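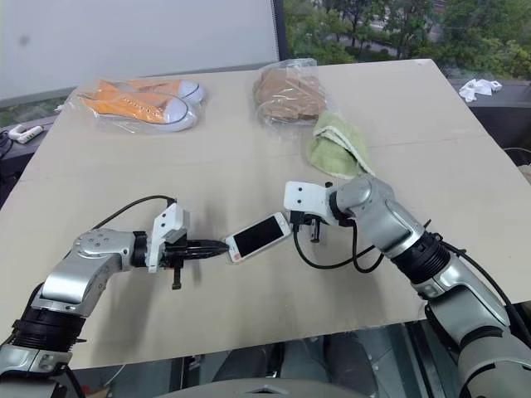
A two-armed robot handles a white smartphone at the Pulstead open day.

The Two-Handed Problem

By 11 in the morning the line at Pulstead already ran out to the parking lot. I had come for the big welding cells from Tkachenko and ended up spending most of my visit at one pale table, watching two silver arms and a phone.

Giving a thing from one hand to the other is something most of us do without a thought. For the Wundari, built by a small company called Prerkitz, it's a whole program of work. Both grippers have to agree on where the phone is, how hard to squeeze and who lets go first. The team has tried 301 versions of the routine and kept 119 of them. I loved that – they talk about the failures as fondly as the hits!

Phones are only part of it. Sneakers in a clear bag and a folded green towel share the table, and they bring their own headaches. Cloth sags. Plastic shines and crinkles, and cameras hate shine.

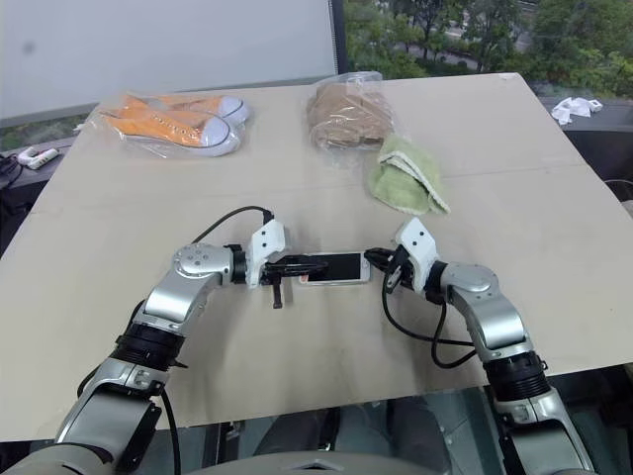
If You Go

The lab opens its doors again in November, with room for up to 200 visitors. Get there early and stand near the window side, where you can see both grippers at once.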